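4.2 Power budget and assembly of the badge boards

The Gellska badge is a wearable board with 14 colour LEDs, one push button and a coin cell holder on the back. It was drawn up for the November workshop series, where participants soldered their own boards and took them home. Two revisions were built. Revision A followed the Jornix reference layout closely, with the LEDs along the outer edge and a single current-limiting resistor for each row. Revision B gave each LED its own resistor and moved the microcontroller away from the lanyard hole, where flexing had cracked joints on several of the earlier boards.

Current draw was measured with the badge in each of its 6 animation modes. The slow fade was the least demanding and the strobe was the worst, mainly on account of the white channel. Internal resistance in the coin cell causes the supply voltage to sag when all LEDs are lit together, and on revision A the controller reset under those conditions. A 1000 microfarad capacitor across the supply stopped the resets but stood too proud of the board to be comfortable against clothing. For revision B we left the capacitor off and staggered the LEDs in firmware so that no more than 5 are on at the same instant. At the refresh rate used, testers reported no visible flicker.

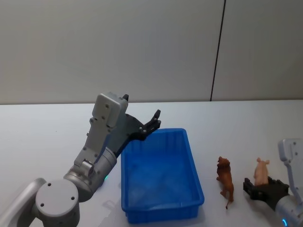

Figure 7. Robot arm at a white tabletop, with a pale grey wall behind.

Assembly followed the order printed in the Vamier kit sheet: resistors first, then the controller, then the LEDs, with the cell holder left to the end. Most faults were reversed LEDs. The polarity mark on revision A was a small dot in the silkscreen that disappeared under the part once it was placed, and revision B replaces it with a notch drawn outside the footprint. Solder bridges at the controller were the next most common fault and were cleared with braid.

Button behaviour also changed between revisions. The first firmware advanced the mode on any falling edge, and worn contacts could skip past two modes in one press. The current version waits for the line to settle before acting and treats a long press as a request to sleep. In sleep the badge draws little enough that the cell's own shelf life becomes the limit.
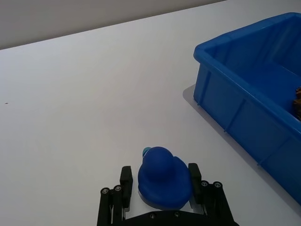
Benedita Gouveia, commenting on a draft of this section, objected that staggering the LEDs trades one problem for another: the peak brightness is lower, and a badge meant to be seen across a dim hall may look washed out. She would have kept the capacitor and laid it flat in a cut-out in the board. We have not tested that arrangement. The Sobczak enclosure would need a deeper back plate to accept it, and the moulding had already been ordered when the comment was received. Brightness at a distance is taken up in Section 4.3.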